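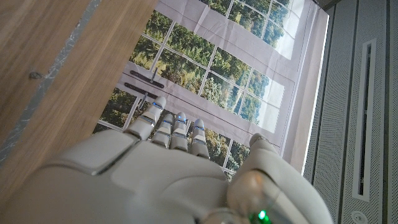
I finished the last episode of Griltell in August with a bowl of cold noodles in my lap, and then I started the whole thing over again from the pilot the same night. I haven't done that with a show in years. So this is going to be long, and it's going to wander, and if you haven't watched past the middle of season two you should maybe save it for later, although I'll try to keep the really big stuff out of it.

For anyone new: Griltell is a slow space drama about a freight station at the far end of a shipping route that is being shut down. That's pretty much the setup. There are no chosen ones, there's one alien and it is mostly asleep, and the biggest battle in the first season is over who gets to keep the good pump. I know how that sounds. I put it off for ages for exactly that reason! Then the second episode has that long dinner where everybody at the table already knows about the closure except the cook, and I was in.

What got me was how much the show trusts you. The captain tells a lie in episode three, a tiny one, about the water readings, and it comes back five episodes later in one line of dialogue with no flashback and no music sting. I had to pause it and walk around my kitchen. My dog thought we were going out.

Season one is on Mugo, all of it, and so is most of season two. The last two episodes took me a while to find in the app because they're listed separately as a "feature event," so if you think the season ends with the docking bay door closing, it doesn't, keep going! You have a whole extra hour and a half waiting for you. I only found out because I was reading the forum on Trudine and people kept talking about a funeral I hadn't seen.

Let me talk about the sound for a second. Griltell has the best background noise of any show I've watched. Every deck has its own hum. The lower decks have this wobble, like a fan that needs oil, and the medical bay is almost silent, so that when a character walks from one to the other you can feel the walls change. On my second time through I wore headphones and found out that the wobble gets slower over the season. It's very slight. By the finale it's almost a heartbeat, and then when the power gets rerouted it stops, and nobody on screen says a word about it. I got goosebumps and I already knew what was coming.

And the costumes! Everyone owns maybe three shirts. You see the same patched green one on the engineer, then on the engineer's kid, and in season two it has been cut down and it's wrapped around the handle of a tool. I love that stuff so much. I've been trying to find a patch like the one on the sleeve (the bird with the crossed wrenches) and I can't find a decent one anywhere, so I may end up stitching it myself. I am bad at stitching. We'll see.

Okay, the part where I complain a little. The middle of season two drags. There's a run of episodes on the tow ship Grello where the show splits the cast in half, and the half on the Grello gets the weaker story by a mile. They're stuck, they argue about the course, they stop arguing, they're still stuck. The actors are doing wonderful work with it and I still caught myself checking my phone. The first time through, I thought the whole Grello plot could have been a single episode. Watching again I've softened on it, mostly thanks to the scene in the cargo hold with the 40 crates, where they have to decide what gets thrown out to save fuel and they open every one. I'd forgotten how funny that scene is. There's a crate of nothing but left boots. It goes on and on, and just when you're laughing, they get to the mail.

I cried at the mail. I cried harder the second time.

The other thing that bugs me is the recaps. Mugo plays one before each episode and they give away far too much, since they only remind you of whatever is about to matter. If the recap shows you the vent hatch, well, guess what's going to open. Skip them. The show does a good job of reminding you by itself.

A lot of people on Trudine want to know what the number 313 means. It's painted on the inner door of the airlock, it's the pilot's locker, and it shows up again on the ration card in the finale. The thread on it is enormous and some of the theories are amazing — my favorite is that it's the count of days since the last ship came, and someone has gone through and worked out the timeline to back it up. I don't think that one holds together, because the locker number is already there in the pilot. My own guess is that it's the station's original crew size, and that the ration card was printed before people started leaving. I like this reading because it makes the empty tables in the dining hall so much sadder. But I could be totally wrong, and I'd be happy to be, so tell me yours in the comments.

If you want a good place to start and you're nervous about the pace, watch the first two back to back. The pilot is doing a lot of setup and it ends kind of flat. The second one is where the show figures out what it is, and by the time the cook brings out the pie you'll know if it's for you. I'd also say watch it at night with the lights off. A lot of it is dark (as in you can't see anything dark) and my living room at three in the afternoon was hopeless. I had a blanket over the window at one point.

I've been trying to get my sister to watch it and she says she's got no room for another space thing. Fair enough, but it has more in common with those small-town dramas where the mill is closing than it does with anything with lasers in it. She loves those! I'm going to wear her down by the holidays.

Season three is supposed to be happening. I've seen it confirmed and unconfirmed a few times now, and I'm not going to pass along rumors, but I will say what I'd like. I'd like the cook to get an episode alone. I'd like to find out who was on the other end of the radio in the storm. I'd like the alien to stay asleep, please, it's perfect as it is. And I'd like them to bring back the old title music from the first season, the one with just the piano, because the new version has drums on it and I hit mute every single time.

I'm on episode six of the rewatch now. More when I get to the Grello again, and I'm going to try to be nicer to it. I also want to do a separate post on the books the schoolteacher has on her shelf, since you can read most of the spines if you pause in the right spot and a couple of them look made up for the show — I've got a list going.

184 shares
40 comments

Last updated in August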